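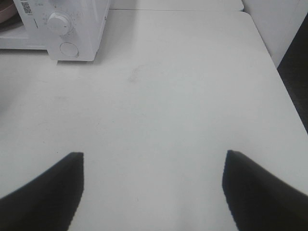
Pao-chu Hsiao had rented the apartment in Pleltville in February, and by the end of the month she still hadn't cooked anything in it. She ate at the bus depot, standing up, before the night shift. Her sister had given her the microwave, a plain white one with a round timer dial and a round button under it for the door, and she had put it on the white table because there was no counter to put it on. She had used it for tea. The table already had a gray smudge when she moved in, and she had stopped trying to get it off.

Her granddaughter was coming at four. Undent, the shop on the first floor, sold used toys out of a bin by the register, and Pao-chu had gone down that morning with 20 dollars and no clear idea of what a five-year-old wanted.

"Food," said Mr. Okafor, who ran the place. "They all want food. They won't eat it at home but they want to play it."

She bought a bag of it and paid for it and carried it up the stairs. She washed everything in the sink with dish soap and set it out on a towel. Then she sat down and waited, and at ten past four the buzzer went.

Mei came in with her coat still zipped. She looked at the bed, the window, the one chair.

"Is this all of it?" she said.

"There's a bathroom."

Mei went and looked at the bathroom and came back. She saw the towel and took her coat off. For a while she sorted, and Pao-chu stayed out of it. Then Mei pulled the chair to the table and stood on it and announced that the restaurant was open and that Grandma was the customer.

"What do you have?" Pao-chu asked.

"Hamburger."

"What else?"

"Only hamburger."

Pao-chu ordered the hamburger. Mei told her it would take a long time, and it did. The cook had to talk on the telephone. She had to go and see whether it was snowing. She wrote out a bill on the back of an envelope from the Lukgate housing office, and the bill came to 3366 dollars.

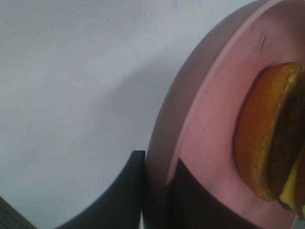 "Does it come with cheese?" Pao-chu asked.

"Cheese is already in it," Mei said. "You don't have to ask."

Pao-chu picked it up and made the noises of a person eating. She said it was a good hamburger, a little heavy on the salt. Mei took it back from her and said she would speak to the kitchen.

They played it again, and then they played it with Mei as the customer. She was a hard customer. She sent her lunch back twice and wanted to know why there was no music. Pao-chu sang something her own mother used to sing while she hung up the wash – she had only the first verse – and Mei listened with her chin on the table.

"Now I'm really hungry," Mei said when it was over.

Pao-chu got up and opened the cupboard. There was tea, and half a bag of rice, and two eggs in the refrigerator. She found the pot under the sink, still in its paper, and took the paper off.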